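4.2 Deciding when a garment is ready to fold

OK, so this is the part of the paper I was most looking forward to writing, and also the part that ate most of my spring. Section 4.1 covered how Tultov gets from raw gripper footage to a garment mask. That mask is great, we love the mask, but it doesn't tell the planner the one thing it keeps asking: can I start folding yet?

My first answer was embarrassingly simple. I took the mask area, divided it by the largest area that garment ever reached in the clip, and called it "spread" once the ratio went over a threshold. It worked well on towels. Then we moved on to long-sleeved tops and it fell apart, mostly over sleeves. A sleeve is a small slice of the total area, so a top with one arm bunched up at the armpit scores nearly as well as one with both arms pulled out straight. The planner would cheerfully commit to a sleeve fold, place its grasp where the sleeve should have been, and close on bedsheet. (Aarne Tikkanen has a folder of these. It is not a short folder.)

So the readiness module now looks at the garment in parts. We predict a sparse set of landmarks (neckline corners, shoulder seams, underarms, sleeve ends, hem corners) and each one comes with a position, a confidence and a visibility flag. Readiness is then scored separately for the body and for each sleeve, and the planner gets 3 numbers where it used to get one. A low left sleeve score no longer drags the whole garment down, it just puts "straighten left sleeve" at the front of the queue, and the body can be left alone.

I want to spend a minute on the visibility flag, which sounds like bookkeeping and caused more arguments than anything else in the module. With a camera mounted on the gripper, the gripper is always in the picture. Both fingers sit in the lower part of the view, right where the hem usually is, and when two tools are working together the second one comes in from the side and lies on top of whatever is there. Savita Rastogi's original labels marked every covered landmark as missing. Seems sensible! But the network learned from that that a hem corner under a finger doesn't exist, and the body score dropped every time a tool came close to the cloth, exactly when we needed it to hold steady. We relabeled with three states: visible, covered by a tool, and covered by cloth. Only the last one counts against readiness. Savita did the relabeling in one long push in March and I still owe her for it.

Figure 4 has most of the things that make this hard in one view. The left sleeve is narrow and bunched, with a crumpled fold near the armpit, while the right one lies flatter and tapers away to the side. If you only looked at the outline you'd want to call this garment done. There are shallow folds down the middle of the body too, and the hem hangs over the near edge of the bed, so the lowest strip of fabric isn't on the same plane as the rest. That last point matters for the homography we use to undo perspective: it assumes a flat support, and a hanging hem comes out stretched. We now clip the body polygon at the estimated bed edge before scoring and hand the overhang to the planner as its own little region.

Color is the other thing. We had hoped to lean on contrast between garment and bedding, and for a tan top on a greyish-lavender sheet that's fine. Printed pillowcases are less friendly. Early versions of the mask liked to leak up past the neckline whenever the pillows had flowers on them, and the neckline corners went along for the ride. The fix was dull: Urs Grabner added crops of patterned bedding as hard negatives, and we stopped letting neckline landmarks move further from the shoulder seams than the training garments allow. I'd like to replace that limit with something learned someday. It's a constant in a config file and I don't feel great about it.

Training used 2,165 labeled clips, with 32 garments held out completely, so no top in the test split ever appears in training, not even inside out. Labels were made on single frames and carried along by the tracker from 4.1, then spot-checked by hand. The readiness head sits on the same backbone as the mask and adds so little compute that we run it on every frame. We smooth the scores over a window of 40 frames before the planner sees them. A shorter window made the planner dither between "straighten" and "fold", and a longer one made it sit there while a perfectly good garment waited.

One choice a reviewer asked about: why not train the planner end to end and skip the scores? We tried it on Adar, our older policy, and when it failed we had no idea why. With per-part scores I can open a failed run and see the left sleeve number sitting too high, and then I know which labels to go look at.

Figure 4. Long-sleeved top spread face up on a bed, neckline toward the pillows, seen from the hand-held gripper with a second gripper entering at left. 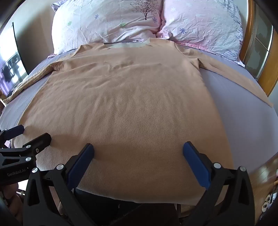

The scores also turned out handy for sorting data. Saimi Kallio now ranks incoming clips by how much the two sleeve scores disagree and sends the top of that list to labeling first, and those clips go into the retraining runs described in 4.3.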